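Orkero Makers Board > Robots and Automation > Build Logs
Thread: Two hand-held grippers with cube markers - build log and questions

Started by tinkerbasil
February 3, 2025

Hello all. I have been reading here since July and this is my first build log, so please be patient with my English.

The project is a pair of hand-held grippers. I hold one in each hand, I do some small housework with them, and the movement is recorded. Later I want to use the recordings to teach a two-arm robot, which at the moment is one arm and a box of parts. We build in the shared workshop on Abdel Hamid street, and the project has the name Skasus for no good reason.

What is finished:

The bodies, printed in gray and white plastic. The third version, the first two had a weak place behind the finger.
The marker cubes, one on each gripper, with patterns on more than one face.
Shoulder straps, so the weight of the rest does not hang from my neck.

What is not finished is nearly everything in the software. The position of the cube is good when I move slowly. When I turn the wrist quickly I lose the cube for a moment, and after this the track jumps.

I began with wiping a table. It was too easy, so now I do cloth work, which means pick up the cloth, bring it to an object with a round surface, and keep it there while the other hand is free.

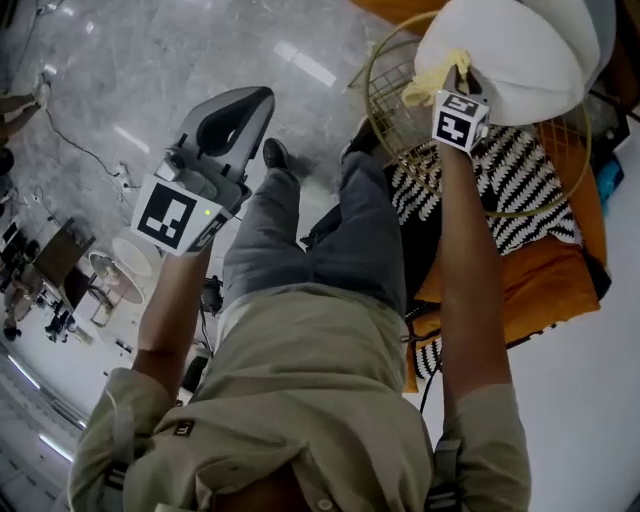
Right gripper with the yellow cloth against the white shade, left gripper free.

The finger closes well on the cloth. Cloth on a curved surface is more difficult than I thought, because I feel almost nothing through the plastic and I press too hard.

My questions:

Is one cube on each gripper enough, or do I need a second one lower on the body?
How do you treat the moments when the cube is lost? Throw away the recording, or fill the hole?

Thank you for reading.

Reply by mossgate

Welcome, and nice build. Cloth as a second task is brave. I did blocks for half a year.

For question one, yes, one cube is enough if the patterns are big. Mine were too small in the beginning and I had the same jumps. What size is your cube, and do you print the patterns on matt paper?

Reply by tinkerbasil

The cube is 59 mm. The paper is normal office paper with tape over it. I think now that the tape is a mistake.

Reply by mossgate

The tape is a mistake :) Under ceiling lights it shines and one face goes white. Take it off and try again before you change anything else.

Reply by ferrule_9

I don't agree that one cube is enough. For slow work, fine. But the wrist turns, your own forearm comes in front, and then you have nothing. I put a motion sensor in the body of each gripper, and it carries the track through the short gaps. The part was cheap and I lost one weekend to it.

Also, look at your floor. Polished marble with the lights in it is the worst floor for tracking. If your software uses the room to find where the camera is, it will take the reflections as fixed points, and they are not fixed. They move when you move. I would put down a rug before I touched the cubes.

Reply by tinkerbasil

This I did not think about. I can't change the floor, but a rug is possible. Or I stand on the other side, where the wall comes more into view.

Reply by hallandhinge

Small question about safety. You have a black cable lying across the floor to that socket, and you walk about looking at your hands. Tape it down or move the socket side of things. I went over one in our workshop with a gripper in each hand, and you can't catch yourself like that. I still have the scar on the chin.

Reply by tinkerbasil

You are right, I will tape it. Sorry about the chin.

Reply by mossgate

ferrule_9, the sensor is good advice for somebody on his third project. For a first build it brings time stamps, drift and calibration all together. He has a tape problem and a floor problem. Both can be solved this evening with no soldering.

Reply by ferrule_9

And next month he opens the bodies again to put the sensor in. I only say leave space for it now. He can leave the space empty.

Reply by tinkerbasil

Both of you are helpful, please don't fight in my thread. I will leave space in version four and not buy the sensor yet.

About the lost moments, does somebody have an opinion?

Reply by quietlathe

I fill gaps shorter than 6 frames with a simple line between the two good points. Longer than this, I cut the recording there and keep the first part if it has a full grasp in it. Before I had this rule I kept everything, and the arm learned to twitch. It was funny to watch for one day.

How many recordings do you have? Under 200 I would not train anything, only look at them.

Reply by tinkerbasil

I have fewer than that, and many are bad. Thank you, the rule is clear and I will copy it.

Reply by primik_user

Which filament did you use for the finger? I printed mine on the Primik in the stiff one and it slips on cloth every time. Yours looks curved, so maybe it is the shape that helps.

Reply by tinkerbasil

The soft one, printed slowly, with thin lines across the inside. I tried the stiff one also and it slipped for me too. I will put the file here when I have cleaned it, at present the drawing has many wrong names in it.

Reply by tinkerbasil

Update. I removed the tape from both cubes and put an old rug where I stand. The jumps are fewer, but on the left gripper they still come when I turn the palm up. The right one is much better. I don't understand yet why there is a difference, the cubes come from the same print.

Reply by ferrule_9

Check if the left cube is glued straight. Mine was off by 3 degrees and I blamed the software for weeks.

Reply by tinkerbasil

I put a square against it. It is not straight. I will cut it off tomorrow and glue it again.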